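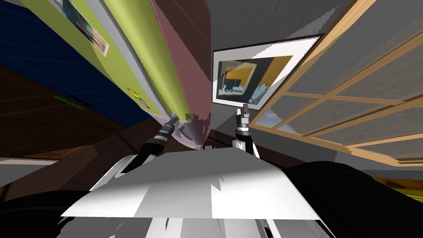

Our draft rules for simulated manipulation work need a section on contact, and I would like comments before it goes into the Esmont handbook. At the moment the only thing we check is whether the task script reports success. That lets a lot through. When the left gripper is pressed up against a big cylinder and the shading turns jagged right where they meet, I want a person to look at the contact log before the run is accepted. The other arm matters too. A gripper that isn't holding anything can still be pointing up at a picture on the wall, and the current rules don't say a word about where it should be.

Posted by larysa_h, May 17, 2018
Reading time: 4 min

Proposed text, section 6:

6.1 Any run with gripper contact outside the target object is held for review.
6.2 The arm not in use keeps a set clearance from walls and fixtures for the whole run.
6.3 Runs are reviewed from the body view and both wrist views.
6.4 A held run needs 2 reviewers, and neither can be the person who wrote the task.

For scale, the last Sirov batch was 1038 runs and the script passed 905 of them. I have not gone through them all by hand.

Larysa Harasym

---

benchrat:
6.1 is fine. 6.2 I don't agree with. If you fix a clearance you rule out half the useful poses in a small room. The arm has to go somewhere. I would log the closest distance and leave it at that.

---

larysa_h:
Logging is okay as a first step, but somebody has to act on the number. Last October we had a policy that looked good in the log and kept brushing the wall with the idle arm. It went to hardware like that and we lost a week to a bent finger mount.

---

tollgate:
How is 6.3 going to work with the tilt? I get views like this all the time.
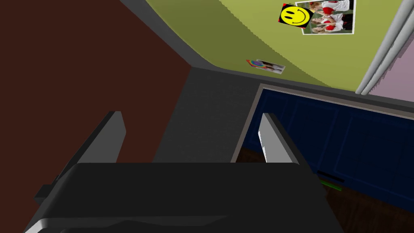 Wrist view with the fingers wide apart and the blue cabinet on the right.

The walls run off at a slant and the kids' photo on the green surface is sideways. I can tell the gripper is open. I can't tell which way is down without checking the pose. If a reviewer is supposed to judge clearance from the cabinet with only that to go on, two reviewers will give you two answers.

---

benchrat:
Same problem. Clearance should come from the geometry and the images should only be used to catch odd stuff. Right now 6.3 reads like the images are the measurement.

---

larysa_h:
Good point. Changing 6.3 to: "Clearance is taken from the simulator state. Views are used to confirm it and to look for contact errors." I'll add that the gravity direction has to be shown next to every wrist view.

---

mkv_jia:
I do reviews for the Jia group. A couple of things from our side.

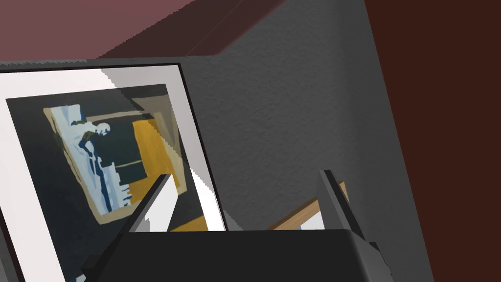
Open fingers, framed picture behind the left one.

In a view like this one the left finger overlaps the picture. A new reviewer will mark it as contact. It may only be in front of it, and with flat shading you can't judge the gap by eye. We make people pull the distance before they write anything down. It takes a minute and cuts out most of the arguments.

We also don't treat jagged edges as a fault by themselves. You see them along the picture mat and the frame too, where nothing is being gripped. Low render settings do that. If the jagged part is at a contact point, check for penetration depth. Anywhere else, ignore it.

---

larysa_h:
Then 6.1 should name penetration depth and leave the look of the image out of it. Do you have a limit you use?

---

mkv_jia:
We set it per object. A single limit for everything didn't work, soft objects failed every time.

---

tollgate:
I still want 6.4 dropped to one reviewer for held runs where the contact is on a wall or a piece of furniture. Those are easy to call. Save the second person for contact with the object being handled.

---

benchrat:
Disagree. Wall contact is the one that breaks hardware. See the finger mount above.

---

larysa_h:
Keeping 6.4 at two for now. We will try it on the next 400 runs and see how long the queue gets. 6.2 stays in as a logged distance with a warning level, no automatic hold. Revised text goes up on the Esmont page Monday.

---

Comments (3)

ghost_axis: Please put the per-object limits in a table people can download. We had to dig them out of a config file on the last project.

ninabolt: Does section 6 apply to the Pirix tasks or only to Sirov?

larysa_h: Both, once the revised text is posted.

Related threads
Naming rules for task scripts
Home pose for two-arm setups, which one are you using?
Pirix tasks: resetting fixtures between runs
When to reject a run by hand
Minimum render settings for review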